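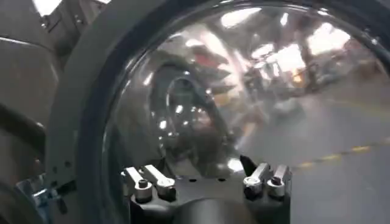 Ceiling lights and a yellow dashed floor line, reflected in a clear dome

Devildale: progress report to the Jenik Short Film Fund
Covering the period from January to the end of April

We have a finished shoot and a rough cut, and we are very happy with both. When we last wrote, the script was still changing every few days and we had no permission for the reservoir road. The permission came through in February, the script settled down soon after (mostly by getting shorter), and we started filming in Skellitz in the first week of March.

The shoot
The weather was kind to us at night and dreadful by day, so we moved the bus shelter scene to after dark. It plays so much better! The two sisters now have their argument lit only by the timetable case and a passing car, and you lean in to hear them. The daytime version is still in the script you approved, and we will send the revised pages with the next cut.

We lost one location. The café changed hands just before filming and the new owners were refitting the kitchen, so the breakfast scene was shot in the back room of the chapel hall with borrowed tables. The window is on the wrong side compared with the storyboard, and one line about the view has gone. Everything else on the schedule was filmed.

The edit
The rough cut runs longer than we promised. Nearly all the extra time sits in the opening, where we have the mother's walk up from the village in full. It is lovely to look at – the fog did half the work – but the story doesn't begin until she reaches the gate. We held a small test screening in April, with tea and a short form to fill in, and asked people to mark the point where they first felt lost or bored.
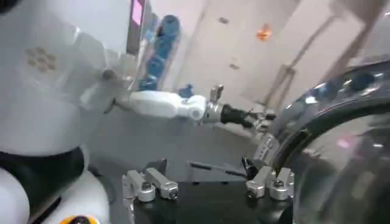 One of the forms said the walk should stay but lose its music, as the wind and the boots were telling the story well enough and the piano kept saying how sad to be. We tried it the next morning and agreed straight away. The piano now comes in at the gate, and only there. Several people also asked who the man on the phone was. He will get a name in the next version, spoken early on by the younger sister.

Sound and music
Ishida Sound have the dialogue from the night scenes and are pleased with most of it. The car scene has a rattle that may need re-recording, and both actors have kept a morning free in June in case.

Money
We are within budget overall. Moving the café scene saved a little on hire, and the extra night work cost more in transport and hot food. We have around £3000 left for sound, music and grading. We are not asking for any change to the payment dates.

Next steps
Locked picture by the end of May, sound mix in June, grading straight after. We would love you to see the new cut before we lock it, and can send a link or bring it to your office.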